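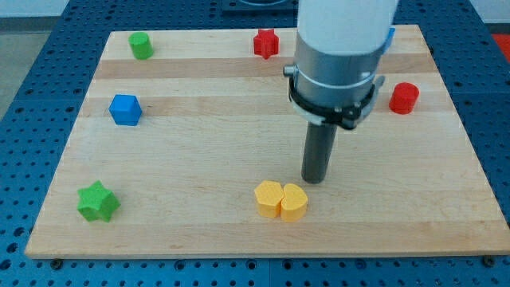 Keeping the good stuff out of the shredder: a chat with Yasaman Hosseinzadeh

November 2024

It takes a while to get Yasaman Hosseinzadeh to sit down. When I arrive at the Vatwood depot she is halfway through an argument (a friendly one) with a truck driver over a load of old fridges, and then the kettle has to be found, and then a second mug, and by the time we are settled in the upstairs office I have already learnt more about door seals than I ever expected to know.

Hosseinzadeh runs the appliance and electronics side of Vatwood, which takes in unwanted household goods from councils and retailers and decides what becomes of them. She came to it from a repair bench. Her uncle had a television shop called Shirazi, and she spent her school holidays there, mostly sweeping, and later on mostly soldering.

"He never threw out a screw," she says. "There were jam jars all the way up the back wall, and if you put a screw in the wrong jar you heard about it at dinner. I thought he was a bit mad. Now I have a whole shed of jars, only mine are pallet-sized and I pay rent on them."

What she wants to talk about is reuse, and in particular how much of it gets lost before anyone with a screwdriver has had a look. In April, Vatwood began pulling washing machines and dryers out of the mixed loads at the gate, before they could be tipped. In the months since, her team has set aside 670 machines for testing, and 508 of those have gone back out to homes with a warranty. The rest were stripped for parts.

"I was hoping for half," she says. "I'd told everyone half, and I'd told my husband a third, so that at least somebody would be impressed with me. A lot of them had a blocked pump. A sock, a coin, one of those little bra wires. Somebody had paid to have that machine taken away!"

The difficulty, as she explains it over a plate of date biscuits that I am made to finish, lies in the handling. A washing machine carried down a set of stairs by two people and stood upright in a van will usually arrive in the state it left. The same machine dropped off a tail lift onto concrete is scrap, whatever shape it was in that morning. So a good deal of her year has gone into talking to collection crews, and she has grown fond of it.

"You can't just send them a laminated sheet," she says. "I went out on the trucks. I did 11 runs, and my back knew about every one of them. You find out why things get thrown. The bay's full, the next job's across town, it's raining, there's nowhere to stand the thing. Once you know that, you can fix some of it. We gave them a covered bay and a trolley that doesn't have a wobbly wheel. I would have liked a cleverer answer, but it was the trolley."

Kevin Mac Giolla, who looks after the test benches, puts his head in at this point to ask about a delivery of drum bearings and gets talked into a chair. He has been at Vatwood for 12 years and remembers when everything with a plug went to the same heap, regardless of its age or colour.

"We'd see good machines go past and you'd sort of look the other way," he says. "It bothered me. You'd go home and your own washer would be on its last legs, and you'd think, well, I saw a better one than that at ten o'clock."

His benches now run on a small program called Plurkex, which logs each test and prints a label for the buyer showing what was replaced. He likes it, mostly. It took some getting used to, and he still keeps a paper book beside it. The shop that sells the finished machines, Gira, has asked for the labels to be made bigger, as customers read them closely and ask questions.

"That surprised me," says Mac Giolla. "I figured they'd look at the price and the dents. They want to know about the bearings."

Spare parts remain the sore point. Hosseinzadeh pulls a control board from her desk drawer and tells me what a new one costs, then asks me not to print it in case she is still haggling. Some makers sell parts to independent repairers quite happily. Others will only sell a whole assembly, so a small broken latch means buying an entire door.

"I don't think people realise how often that's the thing that decides it," she says. "We've got the labour, we've got the customer, and we're stuck on a latch. I've got a box of latches downstairs I'd put in my will."

She would like to try dishwashers next, although Mac Giolla makes a face at the word, and there is some laughing about a smell I am assured has since gone. After that he goes off to see about his bearings, and she walks me down through the yard to the gate, stopping twice on the way to straighten a dryer.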